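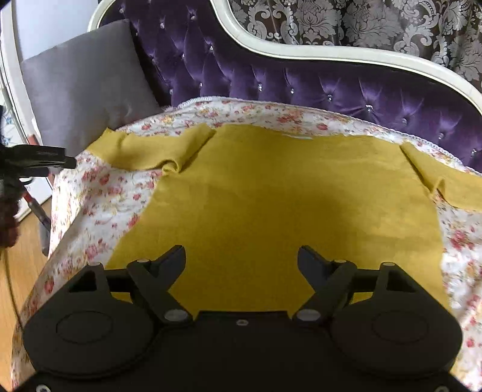
How many examples does a machine need before it can fold a jumper?

More than the people selling the idea like to say, and the number matters less than who did the folding and where.

I've spent most of September on this with Hauwa Oyewole, two hand-held grippers and a yellow top laid out on a sofa. Our target is 2000 folds. We passed 50 before lunch one morning and I felt rather pleased, until I watched them back. They were the same fold, sleeves first, done by the same tired person on the same flowery cloth.

Hauwa thinks volume will sort it out. I doubt it. A model fed on my habits will learn my habits, including the silly tug I give each cuff – and then somebody will call that skill.

I'd swap half our target for 5 more households and people who fold badly in their own way. Binta Garba has offered hers, and her ironing pile with it. We start there next.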